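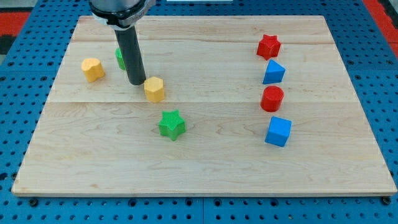 Floltlow is a hosted store builder for small catalogs, and I ran it for 40 days on a shop called Gullesell that sells wooden toys and craft supplies. The import tool took a CSV of 539 products and finished without errors. Variants are handled as child records, each with its own stock count and price. Product photos are resized on upload, and the default compression is too strong: fine wood grain, like the streaks and knots in the pale board here, turns to mush at the medium setting. Switch to high before the first upload, as changing it later does not reprocess old files.

Checkout

The checkout is a single page with five fields on the guest path. Tax rules are set by state and can be overridden per product. Shipping rates come from a table you fill in yourself - live carrier rates need the Ferraro add-on, billed separately.

Themes

I used Skakside, one of the free ones. Its templates are plain and easy to edit, but the category menu only goes two levels deep.

Limits

Search slows down once variants are counted. With 1,935 records in the index, filtered results loaded noticeably later than unfiltered ones. Order export is CSV only, and refunds appear as separate rows with no link back to the original order number.

Rating: 4 out of 5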